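Pumbridge lab asks whether a robot can get the school bag ready

Anyone who has hunted for a lunchbox at ten to eight in the morning will have some sympathy for the people at Rilard, the Pumbridge workshop that has been trying since May to teach pairs of robot arms the small chores that keep a household going.

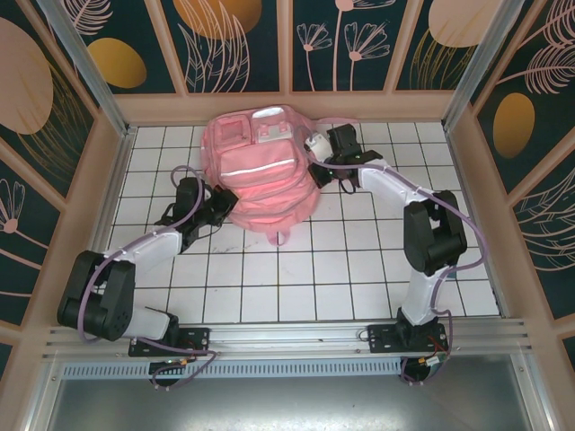 Vitória Antunes would settle for a machine that could find the zipper, never mind do it up, and she told a packed open evening in Jedunley that she has been promised help with the housework for most of her adult life and is still packing three bags before breakfast.

It was a fair point, and the team took it well. Soft things are hard, they explained, and a backpack is about as soft and floppy as household objects come, with pockets that sag and straps that wander off wherever they like. Of 732 practice tries at bag chores so far, the arms have managed 89 without a person stepping in, and a good try still takes them 75 seconds.

Folding dish towels has gone rather better, and there were some very nice towels on show beside the coffee urn (the cookies had gone by then, alas). Rilard will be back in Jedunley with a longer program of chores on 2 Sep 2026, and families are welcome to come along and bring a bag of their own.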